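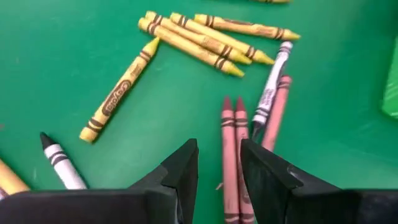

Chiến Lục
Contributing writer, robotics

A parallel gripper closing on a single crayon is a solved problem. When two crayons lie side by side between the fingers, most learned policies close on both, lift both and record a success. The Grinel group at the Priscombe lab spent most of a year on that second case.

Their method, called Trumham, leaves the grasp planner alone and changes what the wrist camera is asked to predict. A conventional network scores each candidate grasp by the chance that something will be held after closing. Trumham scores it by the number of objects held, and it does so before the fingers move. If the predicted number is greater than one, the arm rotates the wrist or nudges the group with one fingertip, then scores again.

Training used 2,000 grasps on a green tabletop, with crayons left in parallel clusters, in pairs and singly. Labels came from a scale under the drop tray. Crayons suit the purpose: they roll, they settle against each other, and two of the same color leave only a thin edge for the network to find. A yellow group is harder than a mixed one for that reason.

On a held-out set of 800 grasps, double picks fell by half against the baseline. The cost is time. Each nudge adds 2 seconds, and dense clusters can need several. The group caps wrist rotation at 180 degrees, after which the arm gives up and moves to another target.

The weak point is occlusion. The fingers hide the lower part of whatever lies between them, so the count depends on the tips. When a third crayon sits under a finger, the network tends to miss it. A second camera would help, but the authors wanted a result that carries over to arms with a wrist view only.

Code for the scoring network is due in October, along with a port to the Diệp hand, which has three fingers and will need its own labels.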